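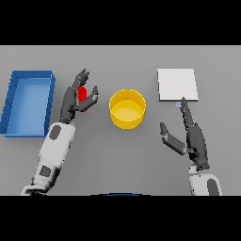

Why Do Things Have Colors?
Pellow Science Center - Learning Pages for Ages 8 to 11

Color is part of almost everything people do. It helps them find a ripe peach, notice a stop sign and choose a favorite sweater. Color begins with light, so this page begins there too.

What is light made of?

Light from the sun looks white, or has no color that we notice. It is a mixture of many colors traveling together. When sunlight passes through drops of rain, the drops bend each color by a slightly different amount. The colors spread apart, and a person standing with the sun behind them may see a rainbow.

A glass prism does the same work indoors. Visitors to the Pennington Gallery on our second floor can turn a large prism by hand and watch a band of color move across the wall.

What happens when light lands on an object?

Every object takes in some of the light that reaches it and sends some of it back. Taking light in is called absorbing. Sending it back is called reflecting. The light that is reflected travels to our eyes.

A blue surface absorbs much of the red and yellow light and reflects mostly blue. A yellow surface reflects red and green light together and absorbs most of the blue. A white surface reflects nearly all of the colors, and a black surface absorbs nearly all of them. Gray is in between. It reflects a portion of every color, in fairly equal amounts.

This explains why a black shirt feels warm on a sunny day. The light it absorbs turns into heat.

How do our eyes see color?

At the back of each eye is a thin layer called the retina. It contains tiny parts known as cones. Most people have 3 kinds of cones. One kind responds best to blue light, one to green, and one to light at the yellow and red end of the rainbow. The brain compares the signals from all of them and decides what color it is seeing.

Some people have cones that work differently, and certain colors look alike to them. This is called color blindness, although most people who have it do see many colors. Dogs have only 2 kinds of cones. They see blue and yellow well, but red and green are hard for them to tell apart.

Why do colors change in the shade?

Look at the inside of a yellow bowl near a window. One part may look pale and creamy, and another part may look closer to orange. The paint is the same all the way around. The difference comes from how much light reaches each part, and from what direction. Artists study this closely, and use lighter and darker colors to make a flat drawing look round.

Try it at home

You will need a flashlight, a sheet of white paper and a piece of brightly colored card. Ask an adult before making the room dark.

1. Lay the white paper on a table.
2. Stand the colored card upright beside it.
3. Turn off the lights and shine the flashlight at the card.
4. Look at the white paper near the card.

A faint tint should appear on the paper. Light has bounced from the card to the paper, and then to your eyes. Repeat the test with a card of another color - dark colors give a weaker tint.

Words to know

Absorb: to take in.
Cone: a part of the eye that responds to color.
Prism: a clear block that spreads light into its colors.
Reflect: to send back.
Retina: the layer at the back of the eye where light is sensed.

Written by Filipa Calado. Reviewed by Hyun-seo Son, Education Department. Last updated 6 Nov 2025.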